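Yellow squeezy bottle with tethered cap
Tramach Tableware and Kitchen Sundries
Item no. 2613

If you have ever chased a lost bottle lid round the floor of a village hall kitchen, you will see why we are so fond of this one. It is a plain mustard-style bottle in a good cheerful yellow, tall and narrow, with a flat base and a pointed nozzle that gives you a nice tidy line of sauce. The little tip cap is joined to the collar by a thin bendy strap, so when you flip it off it simply hangs there beside the spout until you want it again.
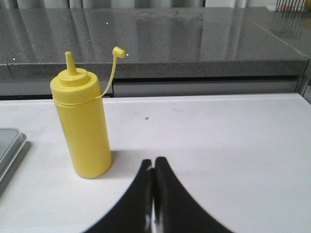 Filling and cleaning

The whole top unscrews, which makes filling easy enough with a small funnel, and a bottle brush will go in afterwards without a fight. Warm soapy water is all it needs. Please do rinse the nozzle through while you are at it — mustard has a way of setting hard in there overnight, and then you are poking about with a cocktail stick before lunch (we speak from experience!).

If you make your own dressings, you may like to measure the oil and vinegar by weight. Stand a light beaker on the kitchen scale, zero it, pour in what you need and tip the lot into the bottle. Our pale blue plastic tumbler does very nicely for this, being wider at the rim than at the base, and it is sold separately under drinkware.

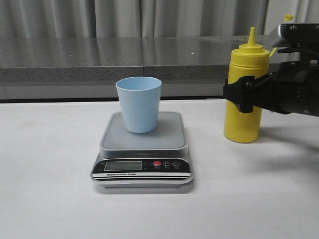

Ordering

Sold singly or in boxes of 18. Boxes usually leave our Vurkville shop within 2 working days, and single bottles can be collected from the counter up to 5 o'clock. Spare caps come complete with the strap, so there is no need to buy a whole new bottle if yours gets chewed by the dog.

For larger orders, or if you would like a mix of colours, ask for Corina Strebel at the shop and she will happily put a box together for you.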